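The Ploladden Gauge

The tide gauge at Ploladden recorded a level every 7 minutes. Sherif Berrada had inherited the interval along with the key, the logbook and a padlock that had to be lifted before it would turn. The manual gave no basis for the figure. Earlier keepers had left it alone and so did he.

On 2025-04-27 the gauge reported a level 18 centimeters above prediction. The barometer was steady and the wind was light from the northwest. He wrote both facts in the remarks column and called the harbor office at Kumport, across the strait.

"We're reading normal," said Reddy, who had the desk.

"What's your last?"

She read it to him. It matched the table to the centimeter.

He thanked her and took the toolbox down to the stilling well. The well was a vertical pipe bolted to the pier, with a small inlet near the bottom to damp the waves. A blocked inlet will hold water in the pipe after the tide has dropped. He lowered the steel tape with paste on the first meter, waited, and drew it up. The paste had changed color at the level the gauge reported. He then measured outside the pipe, from the brass bolt in the pier deck, and got the same number.

The inlet was clear. The gauge was correct. The sea at Ploladden was 18 centimeters too high, and the sea at Kumport, 26 kilometers away, was not.

He entered this and went home.

His daughter's jacket was the first thing he looked for when he came in. She had worn it on the morning ferry to Undard, and she wore it in all weather, including weather it was useless for.
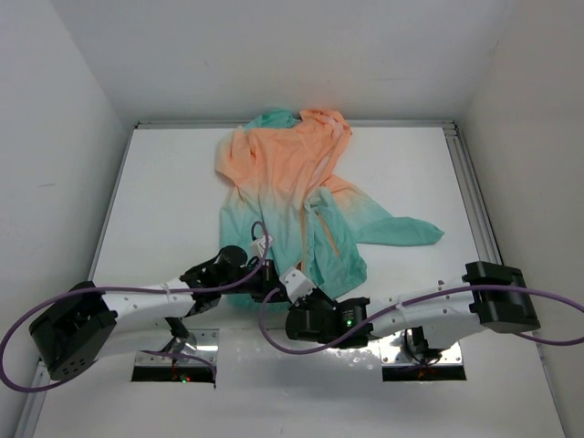
The jacket, peach to teal.

The hook was bare. The ferry was due at six and it came at six. She hung the jacket up, ate standing, and asked what was wrong with the water.

"Why?"

"The ramp was flat. It's usually steep at this hour. The man with the bicycles noticed too."

He got the logbook out and wrote it down under remarks: ramp angle reduced, two observers. It was poor data but it was independent.

The excess held through the night. He slept in the gauge hut and checked the trace by flashlight. High water came at the predicted time, 18 over. Low water came at the predicted time, 18 over. A surge would have had a shape to it. This had none. The curve had been picked up and set down higher on the paper.

In the morning he leveled the brass bolt. It took 84 setups of the instrument to carry the height from the benchmark at the church down to the pier and back, and his daughter held the staff for all of them, in the jacket, complaining only on the hill. The loop closed within tolerance. He worked out the bolt's height at the kitchen table, then worked it out again in ink.

The bolt was 18 centimeters lower than it had been in May of the year before.

He called Kumport.

"It isn't the water," he said. "The pier has gone down."

"All at once?"

"Between two readings."

Reddy was quiet for a moment — he could hear her turning pages. "Did you feel anything?"

He looked at the entry. The step fell in the early afternoon, seven minutes wide. He had been on the pier then, eating a sandwich, with his back against the pipe.

"No," he said, and wrote that down as well.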